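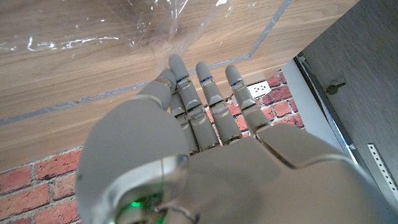 Figure 2. A light-colored wooden tabletop of the general type discussed in Section 4.

4. What the wipe-down studies can and cannot show

The claim that bare wooden tables are "naturally hygienic" has been repeated so often in the furniture trade that it is now treated as settled. We do not think it is. Most of the papers cited in its favor trace back to a small group of bench tests in which cut blocks of wood, never sat at, never spilled on, were treated with a measured dose of bacteria and sampled again some hours later. Counts fell. The usual reading is that the wood killed the bacteria. An equally plausible reading is that the bacteria were drawn down into the grain, where a surface swab could not reach them.

Ghorbani's survey of lunchrooms in Witberg and Tresberg is the one study we found that looked at tables in daily use. It covered 50 tables over 14 weeks, half of them wood and half laminate, and it reported lower swab counts on the wood. We have three doubts about it. The wooden tables stood mainly in the smaller rooms, which served fewer people. Cleaning staff were told to use a well-wrung cloth on wood and a spray on laminate, so the material and the cleaning method changed together. And the swabs were taken in the late morning, before the lunch rush, when one would expect every table to look its best.

The finish is a further problem. A table sealed with a hard varnish presents varnish to the hand and the plate, and whatever the oak or beech underneath might do is beside the point. Ghorbani records the finish for only part of the sample. Abbasi, who went back to the Tresberg rooms in October, found that several tables listed as "oiled" had been varnished at some earlier date. He did not repeat the swabs, which is a pity.

Sellers' figures should be given even less weight. The Ahmadpour catalog states that its untreated tops stay "fresh" through 300 cleanings, and gives no definition of the word. Fonix makes a similar claim and refers the reader to the Ahmadpour test. We wrote to both firms for the underlying data and received a brochure from one of them.

None of this means that wood is a bad choice for a lunchroom. The swab counts in all the field data we have seen, on either material, were low. The difference between a table wiped after each sitting and one wiped at closing time was nearly as large as the difference between wood and laminate, and that comparison was at least made within the same rooms. In Section 5 we return to the Witberg data and ask how much of the reported gap remains once room size is taken into account.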